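Research > Working Papers > Stacking Tasks and Color Order

3.2 The blocks and the taped square

I should say early on that I love small stacking tasks, and that I have probably spent more of my working life than is healthy thinking about colored blocks. We settled on red, yellow and green after a long October of trying other sets at Timura (the pastel ones were a disaster – under our lamps you couldn't tell the pink from the orange). The rule is easy to say out loud. Red goes down first, inside the black square, then yellow on red, then green on top. There's no score for speed and no prize for getting the tower in the dead center of the square, as long as the base sits inside the tape.

The tape matters more than we thought it would! In our first round at Clakdale we had no square at all, only a spoken instruction to build "over on the right," and the towers wandered all over the table. With the square down, people who watched the recordings agreed much more often about whether a tower was in the right place, and our notes got a lot shorter.

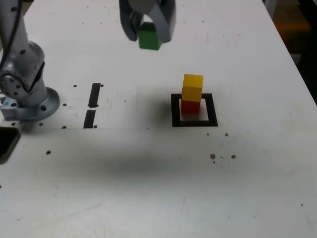

Figure 4. Red and yellow stacked inside the taped square, with the green block held near the tabletop.

I've always had a soft spot for the two-block stage. A tower of two is a perfectly good tower, and quite a few of our viewers were happy to call it finished if we didn't tell them a third block was coming. We ran 186 short viewings in all, and the question we kept circling back to was a very plain one: when does a pile of blocks start to look like something somebody meant to build? Color order turned out to help a lot. Once viewers had the order in their heads they began to expect the next block, and they'd get quite cross (in a friendly way) if a session stopped early.

We also played with the starting layout. Spreading the loose blocks well apart made the order easy to follow, while putting two of them close together brought out more wrong guesses about which one would go first. I had expected the reverse, so I went back over the coding sheets with Fikri Khoo and we got the same answer both times. The table itself we left alone. It has its scuffs and its little holes, and I was tempted to cover it with a clean sheet, but tape sticks to it nicely and a loose sheet slides.

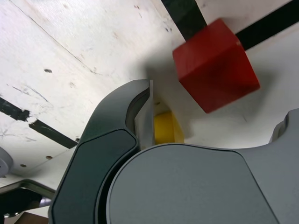
Evangelia Karagiannis disagrees with me about the color order and asked that her view go in here. She thinks the viewers were following position, that red simply became "the one that goes in the square," and that any color would have done the same job after roughly six viewings. She'd like to see the order flipped halfway through a session, with green as the base, before anyone makes claims about color. I think that's fair – we do have a small flipped set from Gelen, and I come back to it in Section 6, where the wrong guesses are broken down by layout and by block.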